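# How a dance single was released: report on our January project

Kusum Semwal, Sowmya Kaimal, Kulap Sombatkul
Course supervisor: Shobha Chacko

For this project we followed one single from finished mix to release week. The track was "Favier" by the duo Ellby, put out by the small label Nava. The label let us read its release plan and sit in on two calls. We wanted to know how much of the early listening came from radio and how much from playlists.
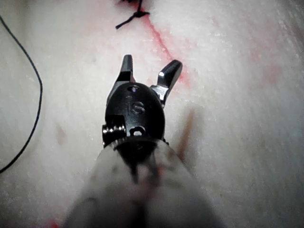
Fig. 1. Black instrument tip marked "IS" against a white pad.

## Method

Kulap logged radio plays from nine regional stations for 14 days. Sowmya kept the playlist log, checking every morning before class. Kusum interviewed Subbarao Devadiga, who handles radio promotion at Nava, and typed up the notes. We also sent a short survey to students in our department and got some 400 replies, mostly from first-years.

## Results

Seven of the nine stations played the single at least once. Most of the plays were in the evening, and two stations used only the shorter radio edit. The pre-save page opened before the radio date, so the first streams came in all at once on release morning and then dropped.

The survey was less clear. Many students said they first heard the song in a friend's car or at a party — we had no box for that, so they wrote it in under "other."
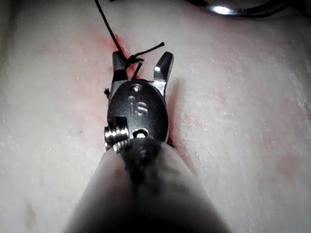 We sorted these answers by hand, and Sowmya and Kusum did not always agree on where they belonged. A party could mean a playlist or a DJ. In the end we left them as a separate group in the table.

Devadiga told us the label plans a remix by Arano, with a longer intro for clubs. He expects it to do better with DJs than the original did. We could not check this, as the remix was not out when we finished.

## Problems

One station changed its online song list halfway through, and we lost a weekend of data. The survey should also have asked people's age. Next time we would start the radio log a week before release — the early plays were the ones the label asked us for most.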